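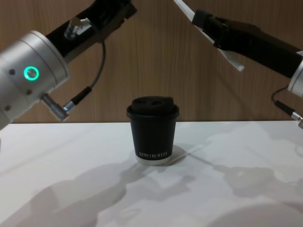
How to test whether a two-armed robot can handle a cup of coffee

I get asked all the time whether a robot can do chores yet, and my answer has turned into a bit of a speech, so I'm writing down the test I use instead. It's a paper cup with a lid. You can run it in an afternoon if you have two arms and a table, and you'll learn more from it than from any demo video (I include my own videos in that, sadly).

Why a cup? A lidded paper cup is light, it's narrower at the bottom, it squashes if you squeeze it, and the lid pops off when you squash it. A person deals with all of that while looking at their phone. For a pair of grippers it's a pretty full day's work!

What you need

Two arms, one on each side of a plain table. A few paper cups of the same size, with lids that fit. A jug of cold water. A towel. Please don't use hot coffee. I did once, in November, and Deolinda Barreto still brings it up.

Step 1: Put the cup down and leave room

Stand the cup where both arms can get to it, and park the grippers up above it and out to the sides. You want a clear gap between them so neither one clips the lid on the way down. My first setup had them parked much too low, and I knocked over more cups getting into position than I did picking them up.

Check your cables while you're at it. Move each wrist by hand as far as it'll turn (in whatever free-move mode your arm has) and watch the slack. If a loop can catch on a finger, it will, probably on your best run of the day.

Step 2: Empty cup, one arm

Start with an empty cup, lid on. Come in from the side, close slowly, lift it a few inches, put it back. Set the grip by how wide the fingers close and creep in a little at a time until the cup stops slipping. Grip up near the lid and you're holding the stiffest part. Grip lower down and you'll see the wall start to buckle.

Do this a lot. I did 403 lifts with the empty cup before I was happy, and 174 of those were failures. Most came early on, when I was still fiddling with the finger width.

Step 3: Add water

Pour in a little, then half, then full. A grip that was fine on an empty cup will let a full one slide straight through, and if you tighten up too much you get a fountain. Write down the width that works at each level. Thilini Howlader, who shares the bench with me, keeps hers on masking tape stuck to the table, and I've started copying her.

Step 4: Bring in the second arm

Now hold the cup with one arm and take the lid off with the other. This is the hard one. The lid has to come up at a slight tilt, from one edge, while the other gripper holds still and doesn't crush anything. Putting it back on is worse! You need to press all the way around the rim, and a flat finger only presses in one spot at a time. I go around in small pushes and then tip the cup over the towel to check for drips.

Step 5: Change something

Move the cup over a couple of inches. Turn it. Swap in a different brand of cup. Dim the lights. My setup did great until Tomás Barreto brought in taller cups, and then it closed on the lid every single time.

So, can it do the chore?

Picking up and moving a cup it knows, yes, I'd let mine do that while I sit nearby. Lids, only sometimes. Clearing a table of cups other people left behind, some half full, some with a napkin stuffed inside? Not mine, not yet. I'm trying softer finger pads next, and I'll add the widths here once I have them.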